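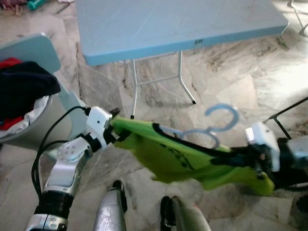
Photo: Oliwia Grabowska

Flilstead swimmers bring home two relay wins

The Flilstead Swim Club took first place in both women's relays at the Brumemgate Open, which finished on Friday, August 17, 2018. The club sent 20 swimmers to the meet, its largest group so far.

Raíssa Araújo led off the 4x100 freestyle relay and handed over a lead of half a body length. The team from Sampaio drew level on the third leg, but Oliwia Grabowska pulled clear in the last 25 meters to win it. The same four swimmers won the medley relay the next morning, with Araújo on backstroke.

Araújo also swam the 200 backstroke and finished third after a slow start. She said she took the first turn too deep and spent the rest of the race making up for it.
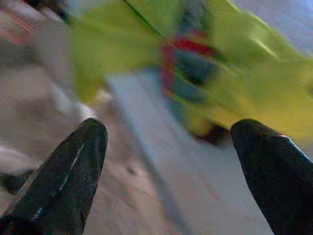

Her coaches plan to work on underwater kicks before the fall season. Grabowska scratched from the 50 butterfly to rest her shoulder and should be back in full training within a week or two.

In the distance events, the club had 8 swimmers in the 800 freestyle, and most of them swam personal bests. The outdoor pool was choppy on the first afternoon, and the last two heats were moved to the evening session. The medal ceremony ran late as a result, and the bus did not get back to Flilstead until after midnight.

Times for all club members are posted on the board by the locker rooms. If a time looks wrong, tell your lane coach by the end of the month so it can be checked against the meet sheets. 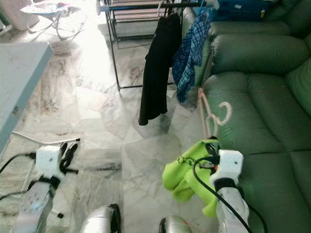 Fall training

Practice moves back to the indoor pool on the first Monday in October. Lane groups will be sent out by email the week before. Suits and caps from Ziltar can be ordered at the front desk until then.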